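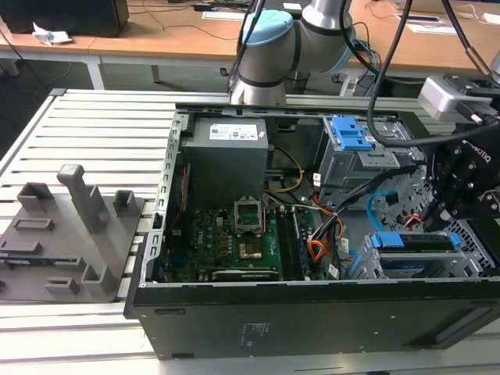 Figure 1. Tower on its side, side panel removed.

4. Working inside the tower

The Lapointe refurbishing guide is written for people who strip, check and refit used office desktops before they are passed on. Section 4 covers the inside of a Dell tower with the processor and memory already out. If yours still has them fitted, go back to section 3 first.

You will need:
a Phillips screwdriver
a soft brush
an Irnarero wrist strap, or any strap with a working clip
the blank record sheet from the back of this guide

4.1 Before you start

1. Switch the computer off at the wall, pull out the mains lead and hold the power button in for six seconds.

2. Lay the tower on its side so that the motherboard faces up. Clear the bench of loose screws first, as they scratch the case and get under the board.

3. Clip the wrist strap to bare metal on the chassis. Painted metal will not do.

CAUTION: Do not open the power supply. There are no parts inside it that you can repair, and it can hold a charge after the lead is out.

4.2 Checking the processor socket

1. Leave the metal retention frame raised while you look at the socket. Use a bright lamp held low to one side.

2. Look along the rows of contacts. They should make an even pattern from every direction. A contact that is bent shows as a dark or bright spot.

3. Do not touch the contacts with the brush or with a finger. Blow dust away with a hand blower only.

4. Write the result on the record sheet. A board with bent contacts goes in the Olilard tray and is not refitted.

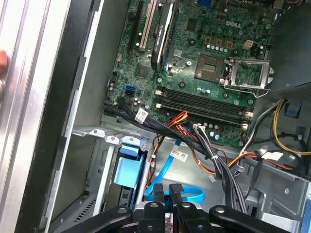 Figure 2. Motherboard with open processor socket and empty memory slots. NVIDIA Quadro card in place.

Note: The graphics card can stay in for this check. Take it out only if dust has built up behind it or the record sheet asks for the card number.

5. Open the latches on the memory slots and brush along each slot from end to end. Short strokes push the dust back in.

4.3 The hard drive and its bay

The hard drive sits in a blue plastic carrier which slides into the metal bay. No screws are needed to hold the carrier in the case.

1. Unplug the data cable and the power cable from the drive. Pull on the plugs – never on the cable.

2. Squeeze the two ends of the carrier and lift it straight out. If it sticks, check that a cable has not caught under it.

3. Copy the serial number from the drive label on to the record sheet.

4. To refit, line the carrier up over the bay and lower it level until both ends click.
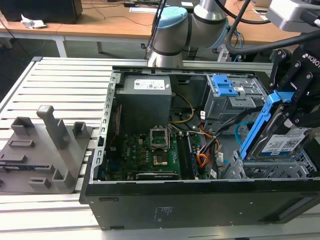

4.4 Routing the cables

Cables that wander across the board slow the air down and get pinched when the side panel goes back on. Put them in order before you close up.

1. Start with the thick power bundle and lay it down flat.

2. Move the data cables next. The blue one can be left in a gentle loop towards the drive bay, but do not fold it sharply.

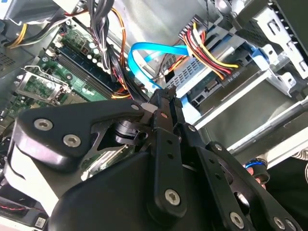
3. Keep all cables clear of the memory slots, or the modules will not seat when you come to fit them. Leave factory cable ties on unless they are broken. A replacement Saltura tie should be pulled snug and trimmed close, with no sharp end left standing.

4. Run a finger round the rim of the case. Anything you can feel lying over the edge must be tucked in.

CAUTION: Do not force the side panel. If it will not close flat, take it off again and look for a trapped cable.

Go on to section 5 for fitting the processor and memory.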